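Two-arm demo at the Gedside open day - what was it doing?
Posted by Jollero, September 30, 2020

I saw the two-arm bench at Gedside. Is each arm programmed for each object, or does it find them by camera?

Hinari
Camera, I think. Ask them.

Dobre
I had a slot at the bench in May. The arms share one table and the objects are ordinary desk items plus a soft toy.

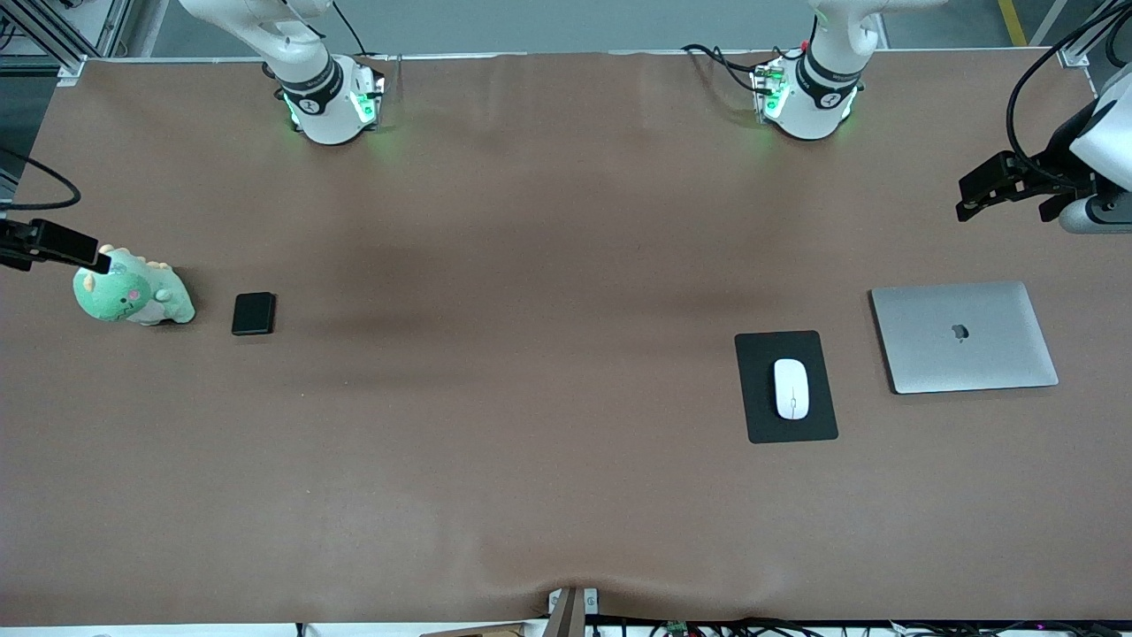
White mouse on the table in all three. 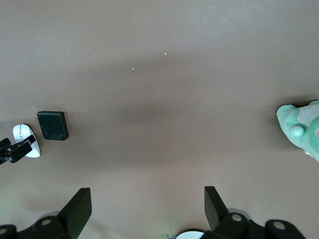
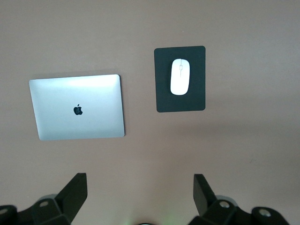

Fixed positions would fail as soon as a visitor nudged something - so ask whether the wrist views are used live or only logged. Staff gave me 2 different answers. The handout covers it under item 5, but only in outline.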